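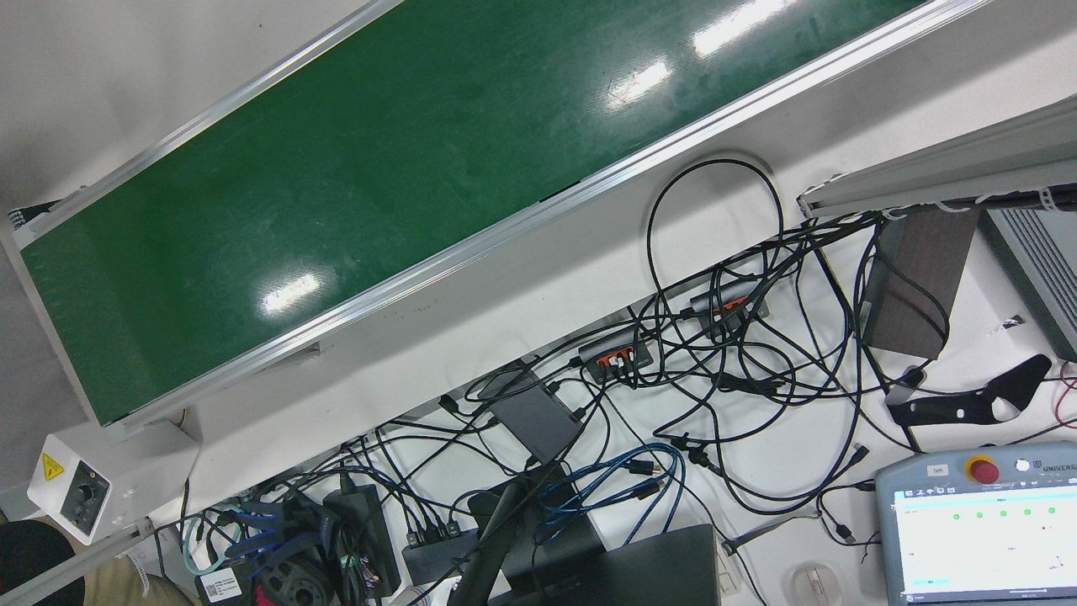 Packing Bench and Small Conveyor: Frequently Asked Questions

These answers cover the tabletop conveyor and the electronics table at the Drirkmont workshop. Members who book the bench for packing or sorting should read the first half. The second half is mostly for people who leave equipment plugged in. Yeshi Worku keeps this page up to date.

Using the belt

How do I change the speed?
Turn the round black knob on the white control box at the end of the conveyor. Start at the lowest setting and bring it up slowly. For boxed goods most people stay in the bottom third of the range.

What does the yellow triangle on the box mean?
It is an electrical warning. Do not open the control box, even with the belt stopped. If the knob feels loose or the belt does not respond, switch off at the wall and leave a note for Desta Woldemariam.

How much weight can I put on it?
Keep single items under 20 pounds. Spread small parcels out along the belt. Stacking them two high is fine if they are flat.

The belt has scuffs and dusty marks. Is it worn out?
No. Light scuffing on the green surface is normal and does not affect how it runs. Tell us if you find a cut, a lifted seam or a frayed edge.

What can I clean it with?
A damp cloth and a drop of dish soap. No solvents and no scouring pads. Wipe the aluminum side rails at the same time, as grit collects where they meet the belt. The belt should be stopped and unplugged before you start.

The overhead lights reflect off the belt and I can't read my labels. What can I do?
Stand on the other side, or turn the parcels so the label faces you at an angle. Matte labels help. We can switch off one row of lights if no one else is working — ask first.

Can I wear loose sleeves or a lanyard?
No. Roll sleeves up above the wrist and take lanyards off. Long hair should be tied back.

The table and the cables

Why are there so many cables on the white table?
Several members' setups share it, and each one has its own power and data leads. A sorting day is planned for July. Until then, please don't pull anything out to make room.

Which USB hub should I use?
Either of the black ones with orange on the ports. Use a free port. If both are full, ask on the members' list before you unplug someone else's lead.

Are the blue network cables spare?
Treat them as in use. Spare cables are in the Kassa drawers by the door, sorted by length.

Can I plug a heater or a heat gun into the power strip?
No. The strip on the table is for electronics only. Heat tools go in the wall outlets on the far side of the room.

How should I label my own equipment?
Put your name on the device and on both ends of every cable. A barcode sticker alone is not enough, as we have no list that matches codes to members. Unlabeled leads will go into a box on sorting day and stay there for 40 days.

Can I move the stand arm?
You can swing it, but don't unclamp it. Check that nothing is looped over it before you do.

Booking

How long can I book the bench for?
Two hours at a time, or a full Sunday if you ask a week ahead. The cable table is not bookable.

Is there a charge?
It is included in membership. Runs of more than 2,000 items need to be agreed with Desta first — the motor needs rest periods on long jobs.

Related pages
Wall outlets and circuit map
Firkulano label printer: loading a new roll
Borrowing from the Kassa drawers
Brovemska tape dispenser: clearing a jam
Reporting a fault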